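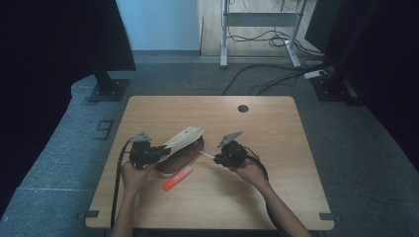
Collecting a demonstration with the hand-held grippers at the Breten lab.

Visit report, Breten lab, 1/12/19

The lab takes up most of the ground floor of the Magnusson building, past the loading dock and a corridor of bicycle racks. I signed in at the desk, left my coat, and joined 15 other visitors for the afternoon session. Most of them came from packaging companies. I write for a trade newsletter and had asked to see the Plirkora project, which is about teaching robot arms to handle ordinary household objects.

The method is easy to describe. A person holds one gripper in each hand and does a task at a table. The movement of the grippers is recorded, and the recordings are used to train a program that later runs on a robot with the same kind of grippers. No robot is needed while the recording is going on. The older approach, which the lab used until last February, had an operator steer a pair of arms from a separate station. It was slow, and people got tired.

We watched from behind a line on the carpet. The work table is small, with a pale wood top, and the person doing the task had a black gripper in each hand with a gray triangular plate on top of it. Cables run from both. On the table were a brown oval dish, a cream-colored piece lying across it, and an orange highlighter. The left gripper was against the cream piece and the right one was holding a thin white stick. Small things like that stick are hard for the program, we were told, as the jaws hide part of what they hold.

Each recording is kept short. If the person fumbles and recovers, the recording stays in the set. The lab tried removing those early on and found that the trained robot did worse, getting stuck after its first small mistake. Recordings where something falls off the table are thrown out.

The results were shown on slides in the next room. For the main test the program was trained on 368 recordings of table tasks. On objects it had seen in training it finished 83 percent of its attempts. With new objects the number was lower, and the speaker did not give one figure for it — she said it depended too much on the object. Seven people made the recordings. A program trained on only one person's recordings learned faster but coped badly when the table was moved.

Someone asked about speed. The robot is still slower than the person it learned from, and the lab is not working on that this year. Another visitor wanted to know if the grippers could be bought. They cannot. The lab builds its own, and Trumeck, the partner firm, machines some of the parts.

The tour ran late, so the part on calibration was cut to a few minutes. A written version is supposed to be sent to everyone who signed the list. Parking behind the building is free after four, but the gate on the dock side was locked when we left and we had to walk around.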